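Gritari Tabletop Help Desk
Ticket: Glass mug pick-up unreliable in low light
Status: Open
Raised by: Bayu Lumenta
Assigned to: Lorraine Hinds

13th December, first entry

Hi all, I'm trying to get our arm to clear mugs off the meeting table after hours, with the ceiling lights low. Plain china is brilliant now (I could watch it all evening!), but the dimpled glass mug has us stuck. Over 70 tries with the lights up it missed 3. With them down it dithers, then asks for help. Software is Skamness, stock settings, nothing clever added by me. 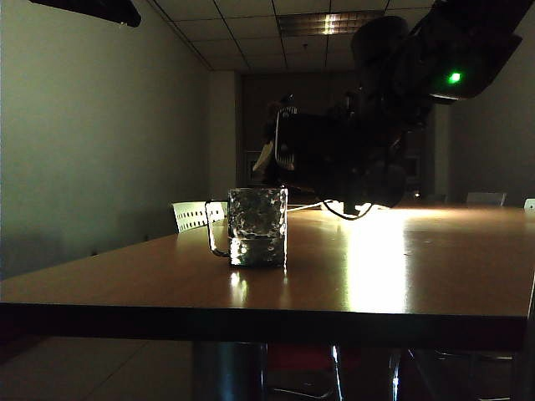

Glass mug near the table edge, handle to the left, arm behind it.

What I've ruled out so far: the grip force is fine, the table height is measured and saved, and a restart makes no difference. Moving the mug a hand's width back helps a bit, then it goes wrong again.

Reply from Lorraine Hinds

Lovely write-up, thanks Bayu. Clear glass on a shiny top is about the meanest thing you can hand one of these arms. It sees the highlights, sees them again in the polish, and has to guess where the mug stops. Could you check the wrist view as well as the room view? If the wrist view is mostly black, the last bit of the reach is being done from memory.

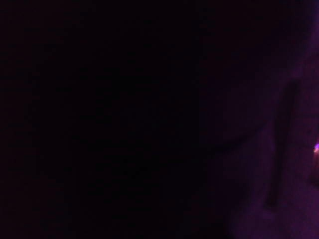
Set the wrist exposure to manual and raise it one step at a time. Please leave the grip force alone while you do this, or we won't know which change did what. Also try a cloth under the mug. I know it's cheating, but it tells us whether the shine is to blame.

Update from Bayu

Exposure up two steps, and the score with the lights down went to 82 per cent. I did a little dance. It still goes for the wrong side when the handle faces left and the lamp is on behind, so next I'm moving the lamp. 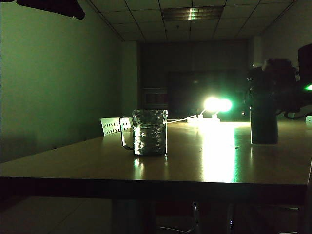 Jarrah Dunstan
Second-line support, Gritari

Picking this up alongside Lorraine. Before you move the lamp, save a run with it where it is, as I'd love to have the bad case on record. Then turn on "handle first" under Grasp and run the same set again. It's slower, but it looks for the loop before it commits.

Can it do the washing-up round yet? China, yes, I'd trust it today. Glass in the dark, no, though it's so much closer than it was in May! Keeping this open until Bayu's next set is in.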